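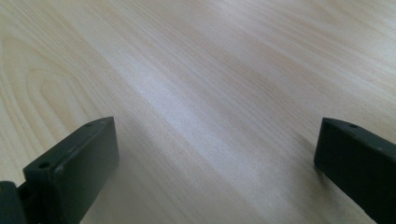

Unit 4: Recorded Crime and Reported Crime

Instructor: Sheyla Valderrama
Handout revised 1 Oct 2019

This unit continues the discussion of official sources begun in Unit 3. Students should have read the chapter on police records before class and should bring the Havosen tables with them. The tables will not be projected.

1. What a police figure counts

A police figure is a count of entries in a record system. It is produced when a person reports an event, an officer accepts the report, and a clerk or officer assigns it to a category. Each of these steps depends on a decision. The figure published at the end of the year therefore describes the work of the police as well as the conduct of offenders.

The Havosen police recorded 464 residential burglaries in the year under study. In reading this figure, note the following points of definition:

The unit is the incident. A single entry into an apartment building in which several apartments were robbed may be recorded once or several times, depending on local practice.

Attempts are included only where there was damage to a door, window or lock. An attempt that left no mark was entered under a separate heading and does not appear in the total.

Garages and storage sheds are included if attached to the dwelling. The Chambi district applied a different rule until the new form was introduced, and its earlier figures should not be joined to the later ones without a note to the reader.

The date used is the date of recording. A burglary discovered by a family returning from a long absence may fall in the wrong month, and in some cases in the wrong year.

2. Why events go unreported

The most common reasons given by victims are that the loss was small, that the police could do little, or that the matter was private. Insurance has a strong effect in the other direction. A household that intends to file a claim usually needs a police report number, so insured losses are reported more often than uninsured ones. Differences between two neighborhoods may reflect differences in insurance coverage, and students should consider this before drawing any conclusion about safety.

Fear of contact with the authorities also matters, especially among tenants without a written lease. This group is poorly covered by both kinds of source.

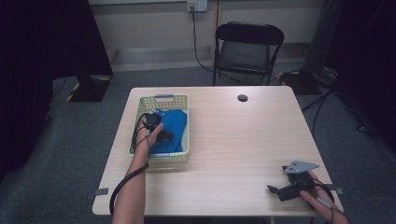
3. The household survey

A victim survey asks a sample of residents about their experience, whether or not they went to the police. The survey used in this unit covered 1,000 households in the Brorent district. Of these, 56 said they had been the victim of a burglary or an attempted burglary during the previous year, and 10 of the 56 said they had not told the police.

The survey has its own weaknesses. People forget minor events, and they also move serious ones forward in time, so that a burglary from an earlier year is placed inside the period asked about. One adult answers for the whole household and may not know everything that has happened to the others. Households that moved away after a burglary are missing altogether.

The survey figure cannot be set directly against the police figure. The two differ in area, in unit and in the treatment of attempts - students who subtract one from the other in the written exercise will be asked to do it again.

4. Changes in recording

When a total rises sharply, the first question is whether the method of counting has changed. Havosen moved its records from paper to the Tudedex system in November, partway through the reporting year. Under the old procedure, a report could be held at the station until an officer had visited the address. Under the new one it is entered on receipt. An increase was to be expected on these grounds alone.

A fall in the total calls for the same care.

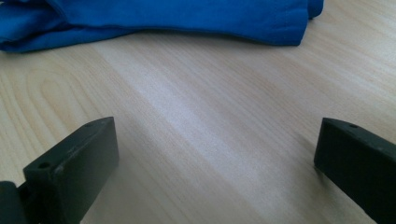
5. Written exercise

Write a short statement, suitable for a local newspaper, on burglary in Havosen. State the source of each figure and the area it covers. Explain the change of record system in one sentence that a general reader can follow. Do not use the words "soaring" or "plunging" - describe the change and give the period.

Attach a separate note listing any information you would request from the police before publication.

Terms to know for Unit 5: prevalence, incidence, repeat victimization, clearance, counting rule.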